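Contract length and minutes played in academy football
Project report, G. Molefe, 6 May 2022

The study compares contract length with first-team minutes for 31 academy players at Costero and Indmont.
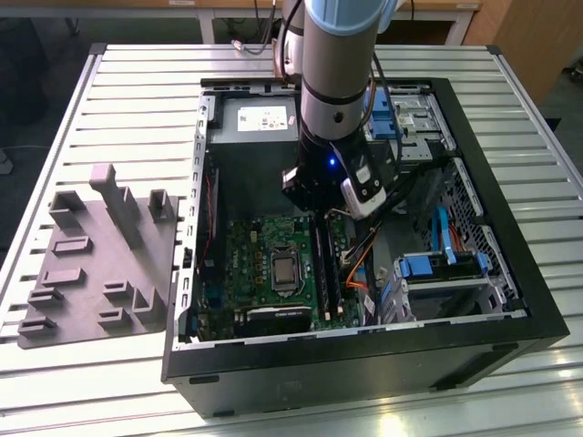
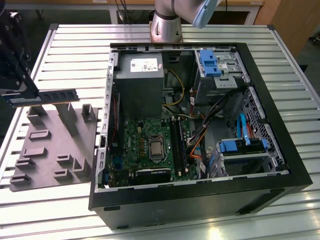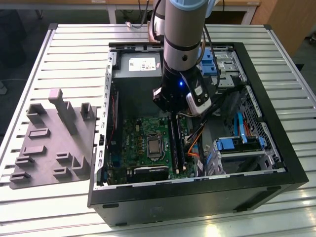
Open desktop computer on its side 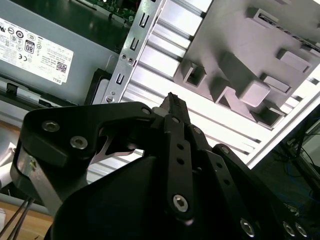
Players on longer deals were loaned out more often – 14 of them before February. Those with under 600 league minutes were left out of the second table.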